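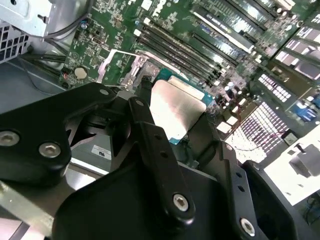

Taking a computer apart is mostly a matter of small forces. Memory modules hold until their latches open, and a processor has to leave its socket straight up. At Penel, a repair automation lab, Yufang Xia's team is recording those motions so that a learning system called Brivari can copy them.

An operator steers the arms by hand controls through one task at a time. Each run is stored as joint positions, gripper opening and video from every camera. The set held 700 runs in February. Xia wants 40 more for each part type before the next round of training. 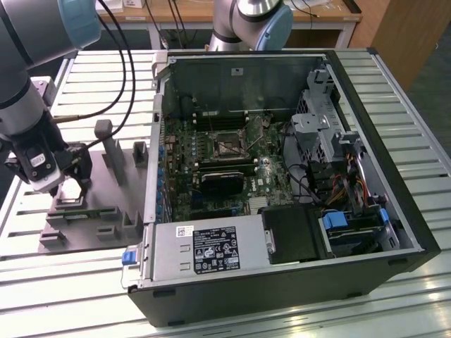
An opened desktop tower on the slotted work table, with the gray fixture plate at left.

Failed runs are kept and labeled. A dropped module followed by a clean recovery is worth more to the model than a ninth perfect pull, Xia says, and operators are told to finish the attempt.

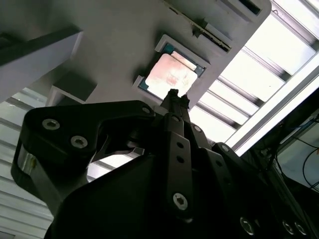

Labeling is slower than recording. Each run is split into 6 stages, from approach to release, and a second person checks the boundaries. Disputed ones go back to Xia, who reviews them in batches at the end of a shift.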